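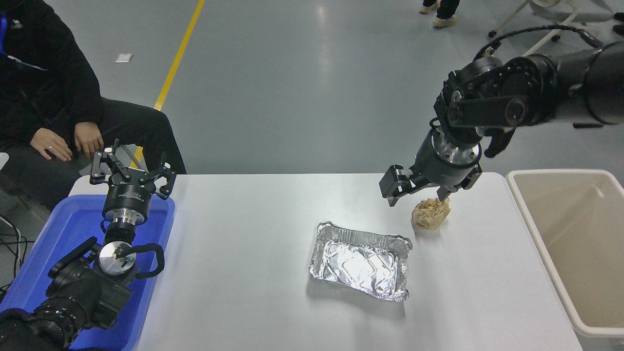

Two-arm table demonstration, Zarkance open day

Open day: frequently asked questions

When is it?
Wednesday, March 18, 2020. Entry is by booked place only, limited to 400.

What does the demonstration involve?
Two black arms at a white table, with a foil tray and crumpled paper as the handling items. Foil is used for its glare and because it deforms under light grip force. Visitors may ask for a second run.

Where should I stand?
Behind the yellow floor line unless a member of staff calls you forward. Chairs can be requested at the desk.

Does the gripper hold the tray by its rim?
Yes, parallel fingers close on one edge. Grip settings are on the handout.

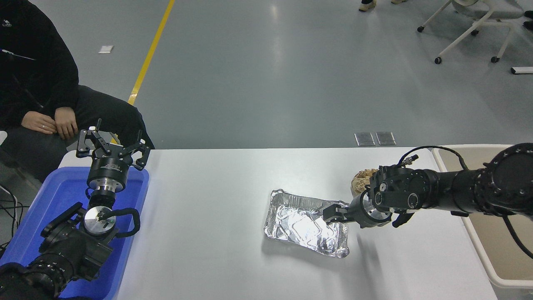 Can I bring my own object?
Yes, up to 262 g. No glass or liquids.

Who do I contact about access?
Yu-na Yoon, extension 498. The next open day is in July.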